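洗完缩水的羊毛开衫，还有救吗？（顺便问问怎么跟家里人交代）

提问者：Su
分类：家务 > 衣物护理
浏览 1119　收藏 42

事情是这样的。我有一件奶白色的羊毛开衫，价格我就不写了，写出来显得我既虚荣又不会过日子。标签上画了一个小盆，盆上打了个叉，我当时的理解是“不要用盆洗”，于是我把它放进了洗衣机。

洗衣机是Senico的，面板上有个“混合织物”程序，我觉得羊毛也算织物，混在一堆毛巾里也算混合，逻辑上没有漏洞。水温大概是上一个人洗床单时留下的，六十度。程序跑完我打开门，毛巾都很好，毛巾比以前更像毛巾了。开衫则变成了一件给十岁左右、肩膀比较窄的孩子穿的东西，摸上去像杯垫。

我现在的问题有这么几个：
一是这种情况能不能恢复，哪怕恢复到能穿着下楼拿快递的程度。
二是网上说用护发素泡，是真的还是大家联手骗人买护发素。
三是听说可以用白醋，也有人说用小苏打，还有人说两样一起放。我初中化学及格了，总觉得最后这个说法哪里不对。
四是拉的时候怎么拉，有没有讲究。我昨天晚上试着徒手拉了一下袖子，拉完左边比右边长，不敢再动了。

补充一下：成分是羊毛八成、锦纶两成，不是羊绒。平针织的，没有麻花。扣子是贝壳样子的，掉了一颗，还在洗衣机的门圈里找到一枚不认识的硬币，这个不重要。

再补充：请不要回答“送干洗店”。我问过楼下那家了，店里的人把衣服拎起来看了看，又看了看我，说可以帮我改成坐垫。

Nernolness
回答获得 501 个赞同

先说结论：能救回来一部分，救不回来全部。你得先分清楚它是“缩了”还是“毡了”，这两件事经常一起来，但不是一回事。

缩，是纱线受热受潮之后回弹，针圈变小了，把它放松再定型，多少能长回去。毡，是羊毛表面的鳞片互相咬死了，像一群早高峰挤进地铁的人，门一关谁也别想转身。你把衣服对着灯看，如果还能看清一个一个的针圈，恭喜，主要是缩。如果表面已经糊成一片，针圈看不见了，用剪刀剪一刀都不会脱线，那就是毡，请直接跳到我这条回答的最后一段。

按你说的“像杯垫”，我估计是两样都有，毡得还不算彻底。可以试。

护发素是真的有点用，但它没有网上说得那么神。它的作用是让纤维滑一点，鳞片之间没那么涩，你拉的时候不至于把纱拉断。便宜的就行，别用带颜色的，你这件是奶白的，我见过有人用了紫色的，最后得到一件颜色很有想法的毛衣。

做法如下，我自己前后弄过几件，成功和失败都有：

盆里放温水，手伸进去不觉得烫也不觉得凉，三十度上下。对，用盆。你标签上那个叉的意思是不能水洗，所以理论上连这一步都是错的，但它已经在六十度的水里滚过一轮了，这时候再讲究标签有点晚。

护发素挤两大勺进去，先搅开，别直接糊在衣服上，糊上去的地方很难漂干净，干了会有印。

衣服放进去，按下去，然后就别管它。半个小时。不要搓，不要揉，不要觉得自己闲着不好意思就去捏两下。毡缩就是这么捏出来的。

捞的时候两只手托着底，像端一块豆腐。不能拧。铺在一条干的大浴巾上，连毛巾一起卷起来，压一压，吸掉一部分水，要它是潮的，不要它滴水。

接下来才是拉。你昨天干着拉袖子，这个顺序不对，干的羊毛不听话，只会记仇。潮的时候拉，一次一点点，横着拉一圈，再竖着拉一圈，从中间往边上走。袖子要两只叠在一起拉，这样就不会一长一短。领口和罗纹别拉，那里松了就收不回来了，整件衣服会从“小了”直接变成“小而且没精神”。

拉之前最好有个参照。找一件你平时合身的开衫，铺在报纸或者牛皮纸上描个边，回头照着这个轮廓去摆。没有参照的人都会越拉越长，因为长度最好拉，宽度最难，等你发现的时候已经得到一条带袖子的围巾。
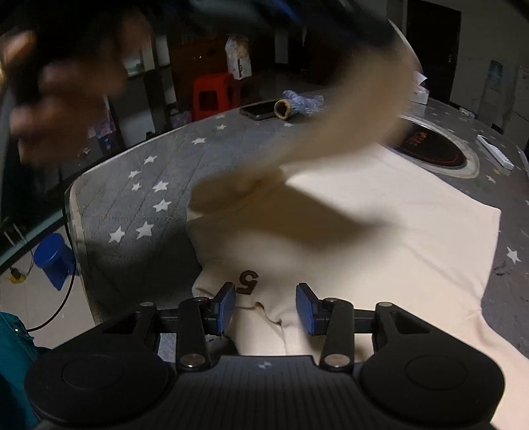
摆好以后用不锈钢珠针固定，下面垫一层厚点的东西，旧毛毯、瑜伽垫都可以。一定要不锈钢的，我用过一盒来路不明的，第二天收获了一圈锈点，非常整齐。等它自己干，别晒，别用吹风机，别放在暖气上。三月份的天气，我家阴面要干一天半。干透了再拔针，没干透就拔，它会当着你的面缩回去一截。

一遍不够就再来一遍，但我的经验是第三遍以后基本没有变化了，有变化的是你的腰。

至于白醋和小苏打一起放：你的化学老师没有白教。两样中和掉，冒一阵泡，看着很热闹，最后剩下的是一盆有点咸的水。单独放一点点白醋漂洗可以，小苏打就别碰羊毛了，偏碱，羊毛怕这个。

如果对着灯看已经完全糊住了，那就接受现实。毡化是单程票。好消息是毡过的羊毛不脱线，随便剪，做杯垫、锅垫、热水袋套都很结实。楼下那家说做坐垫，其实人家是懂行的。

至于跟家里人怎么交代，不在我的知识范围内。

Asitz
回答获得 167 个赞同

楼上说得差不多了，我补充两个他没提的，再反对他一个地方。

补充一，你那台Senico多半可以把上一次的水温记住，我家那台就是这个毛病，每次开机默认上回的设置，也不提醒你。在设置里找“记忆”那一项，关掉。说明书里写在靠后的位置，字很小，和“请勿将宠物放入滚筒”排在一起。

补充二，锦纶两成是好事。纯羊毛缩起来更狠。我有一件纯的，洗完之后连我家猫都嫌紧。

反对的地方是护发素。我试过，衣服确实软了，但是后来每次淋一点雨就有一股洗发店的味道，持续了一个冬天。我现在用羊毛专用的洗液，贵一点，味道正常一点。当然也可能是我没漂干净，我承认我漂到第二遍就去看电视了。

另外扣子先拆下来再泡，不然拉的时候扣眼会变形。你已经掉了一颗，剩下的也别客气了。门襟两边各缝一道粗的疏缝线把它拉住，定型完再拆掉，会平整很多。这一步很烦，我每次都想跳过，每次跳过都后悔。

Su（提问者）追加回复

谢谢两位。对着灯看了，前片能看见针圈，后片下摆有一块看不见，大概是它在毛巾堆里交了朋友的那一面。

按Nernolness的办法做了一遍，护发素用的是没颜色的。胸围拉回来一些，袖子现在一样长了，一样短也行，总之是一样。Asitz说的疏缝线我缝了一边，另一边没有缝，现在能看出来哪边是没缝的。

水温记忆也找到了，确实在宠物那一行的下面。已关。

家里人那边我说是新买的短款。目前没有人提出异议，但是有人问我为什么短款闻起来像刚洗过头。

不愿登录的用户
回答获得 0 个赞同

送干洗店啊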